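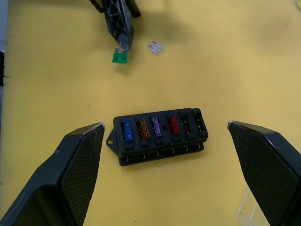

A six-slot fuse box with four fuses in it.

3 min read

I own a small amount of a dividend fund called Oremar Income, and every July the manager's letter shows up and I get annoyed all over again. Marion MacLeish writes a good letter. She's clear and she doesn't hide the bad months. But this year she spends two pages on how the fund "protected income" while companies all over the place were cutting payouts, and I don't think the numbers in her own appendix say that.

I held 1,000 shares all year. The fund paid me $1,748, which matches last year to the dollar. Great, right? Go to the notes at the back. Part of that was return of capital, meaning they handed me back some of my own money and put it in the same envelope as the dividends. The letter itself mentions this once, in a sentence about "smoothing."

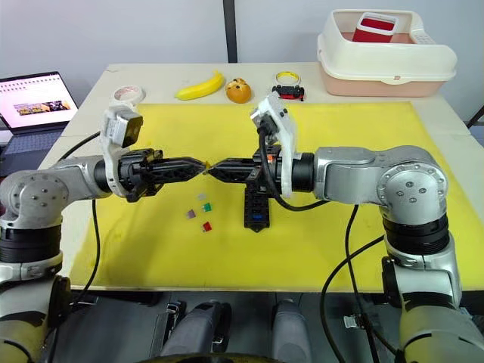
Photo: Kirstin Farquharson

I have nothing against smoothing if you say what it costs. A payout that stays flat while the holdings pay less has to come from somewhere, and here it came out of the asset value. The letter does give the asset value – on a different page, in a chart with an axis that starts at 53.

Yareli Bautista wrote to tell me I'm being unfair, that retirees want a steady check and plenty of them would pick this knowingly. Maybe. I'd like to see how many read the notes. She also likes the new position in Atinga, a pipeline lender, for the yield. I went through their last filing and came away thinking the yield is high for the usual reason, which is that the market expects it to be cut.

I haven't sold. The fee is fair, and the cheaper fund I looked at, Zinavine, does the same thing with worse paperwork. But I've turned off automatic reinvestment and I'll take the cash until the next report.

31 Jul 2020

Recent posts
Ritenum's buyback math, again
Senga Ritchie was right about bond ladders
What a "special" dividend usually means
Reading the footnotes first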